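Toy swap number two is happening!

Thursday, December 19, 2019

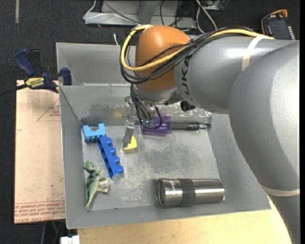 So many of you wrote to me after the Hiltport swap, and yes, we're doing it again in January! I still can't get over how well the first one went. Griet Verbeke drove over from Flutport with her three kids and a trunk full of puzzles, and my two came home with a marble run they have not stopped playing with (it's under the dining table, and I've given up on vacuuming there).

A few things we're changing. Doors open at 11 this time, so nobody has to skip breakfast. Puzzles get their own table. And please tape a note on any box with a missing piece, my daughter cried over a 600-piece lighthouse with no door!

Noura Geagea is bringing her lentil soup again, enough for everybody. If you have big things like play kitchens or ride-on cars, leave me a comment first and I'll save you some floor space. Books are welcome too, any age, even the chewed ones.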